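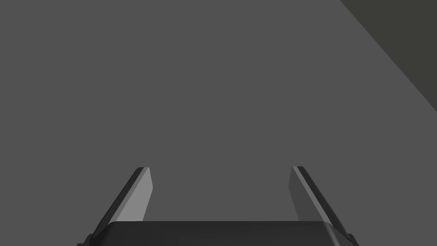 Covadonga Paredes wrote to ask whether a grasping method learned wholly in simulation deserves to be called a result before it has touched a real object. Our answer is that it does, provided the limits are stated beside the figures, and we have tried to run the group on that footing.

## About the Storngate Group

The Storngate Group is a research unit of the Sekstead Institute. We study how a robot arm should approach an object it has not met before, using only the view from its own wrist. Our method, Zirkum, does not rely on a stored model of each item. It proposes an approach, compares it with the next view and corrects itself until the fingers are ready to close.

All training takes place in rendered rooms. Some views offer the method very little, such as a bare surface in plain grey. Others are crowded, and a long hull may lie close to a paperback on the same table.

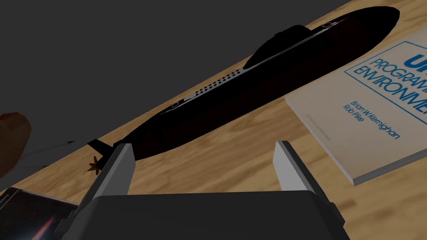

Crowded tables remain the harder case. In our latest trial Zirkum was given 289 attempts, all in simulation, and completed 239 of them. Most of the failures came from long, tapered shapes, where the fingers closed too near one end and the object turned in the grip.

The group works in 2 teams. The first maintains the simulator and its store of objects, and the second, based in the Escobar Building, is responsible for training and testing. Each new version must pass a fixed set of 100 layouts before it is released to our partners - no exceptions are made for minor changes.

Trials on a physical arm are planned for August. Questions about the method may be sent to the group office at the Institute.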